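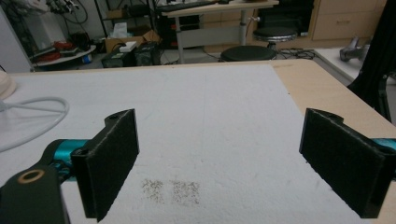 The two patches of brown specks on the white sheet, with the felt pads open either side.

Subject: Re: [handheld-demos] How many takes before the first training run?
From: Ciarán Lynch
To: handheld-demos list
Date: 29 Aug 2022

Crisóforo Figueroa wrote:

> Hello all. We have built a pair of hand-held grippers from the Tapia
> drawings and want to start recording for a table-wiping task. Before we
> give people a week of it I would like to know how others have done it.
>
> 1. How many takes did you have before the first training run was worth
> looking at?
> 2. Do you reset the table to exactly the same state each time, or let
> it drift?
> 3. Do you keep the bad takes?
> 4. Do you tidy the room first? Our bench looks out on everything we
> own.
>
> We are using the Nuseck recording software with the default settings,
> if that matters. Sorry if this has been covered before. I searched the
> archive and only found the long thread about pad materials.

Crisóforo, it has been covered in bits, but never in one place. I'll go through what we do on the wiping task at Clerlow. Xóchitl Alvarado does most of the recording and Evaristo Cuautle does the checking, and I have asked them both to correct me on the list if I get anything wrong.

Number of takes

We trained first on 33 takes. It was worth doing, but only to find out that our files were in order. The policy went to the right part of the table and then pushed down in the wrong place. At 100 takes it began to wipe where the specks were. I would not read much into the second figure, as we changed the way we recorded between the first lot and the rest, and I can't tell you how much of the change came from that.

If I were starting again I would still stop early and train once. We found that one of the grippers had been saving its opening width with the sign the wrong way round. It looked fine in the video, and it would have gone on looking fine.

Resetting the table

We let some things drift and hold others still. The sheet stays put for a whole session. The specks go down fresh before each take, always somewhere on the near half, and we don't measure where. At the beginning Xóchitl put them in the same spot every time out of habit. The policy learned the spot and ignored the specks completely, so we threw that lot out and started again.

The cloth is the awkward part. It never lands the same way twice, and if you fold it neatly before each take you end up with a robot that can only pick up a neatly folded cloth. We drop it and leave it how it falls. If it falls off the table we pick it up and drop it again. The person recording is not allowed to straighten it with their fingers once recording has started, and this rule gets broken more than any other.

Start with the gripper fully open. Bring it in slowly enough that the cloth stays in view for a good part of the approach, then close on it. 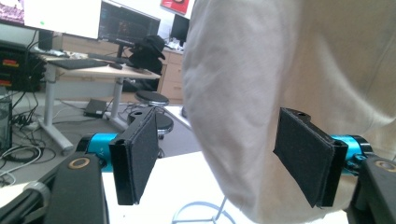
A large cloth will block most of what the camera can see once you have hold of it. We tried gripping nearer the corner, which helps a little, and we tried a smaller cloth, which helps more. We went back to the large one in the end as it is the one we want the arm to use. What made the most difference was a short pause before the cloth goes over the specks, while they are still in view. Count to one in your head. The takes with a pause gave a steadier first stroke than the takes without it. Don't make the pause too long, or the policy learns to stop there and stay stopped. We had that in July and it took a while to see the reason.

Keep your other hand out of it. If the cloth slips out of the pads, open up and go back for it with the gripper, and leave the recording running. Those recoveries are some of the most useful things we have, and you can't easily get them on purpose.

Bad takes

We keep everything, but we don't train on everything. Evaristo watches each take at double speed and marks it good, recovered or bad. Good and recovered both go in. Bad means the tracking jumped, or the person gave up, or a hand came into view and did part of the job. Specks left on the sheet at the end do not make a take bad if the strokes were sensible, though Xóchitl and I still disagree about that one.

Of the last batch, nine were marked bad. All but one were tracking, and those came when the gripper was turned towards the plain wall for too long.

That partly answers your last question. We do not tidy the room. The tracking likes having plenty to hold on to, and stools, shelves and cables do it no harm at all. We did clear everything away once, before visitors came, and had more tracking losses that afternoon than in the week before. We do move the stools about between sessions, though, so that the policy doesn't come to depend on them. Move things before you start and leave them alone until you have finished. People walking past at the back are fine. Someone wheeling a stool across while you are recording is not.

Light matters more than mess. The sheet is white and the automatic exposure pulls everything down to suit it, so the pads go very dark and the edge of the felt is hard to make out. We fixed the exposure by hand. In the Nuseck defaults it is left on automatic, so do check that before your first session and write down what you set it to.

The sheet also marks. Ours has grey scuffs on it, and we thought about replacing it, then decided to leave it alone. A policy that has only seen a clean sheet may go after a scuff as if it were something to be wiped up. With the scuffs there in every take it has some chance of learning to leave them be. I haven't tested this properly, so take it as a guess.

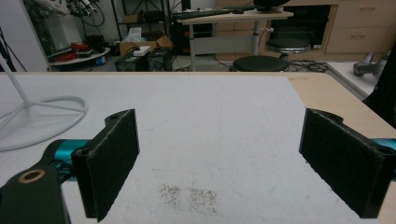
Labels and file names

Write the label straight after the take. We tried doing them at the end of the day and could not remember which ones had gone wrong. Ours have the task, who was recording, which gripper, which cloth and one line of free text. The free text gets used more than the rest put together. "Slipped, went back" is plenty.

Put the person's initials in. Consuelo Solís recorded for us for 2 days and holds the gripper at a much flatter angle than Xóchitl does. Mixed together, the two styles were fine. When we trained on Consuelo's takes alone the arm kept running into its joint limits, and without the initials we would not have known where to look.

Pads

Since you mention the pad thread: we are on black felt and have stayed there. Bare plastic let the cloth slide. The Ivard rubber ones gripped well but dragged on the sheet when the fingers came down low. Felt goes fuzzy with use, and the fuzz picks up specks, so brush the pads between takes or you will carry specks from one take to the next. Use the same pads on the arm as on the hand-held ones. If you change one set, change the other.

I can send you our label sheet and Evaristo's marking notes if you want them. They are short. Do you know yet which arm you'll be running it on? If its fingers open less wide than the hand-held gripper, limit the opening on the hand-held one before you record anything.

Ciarán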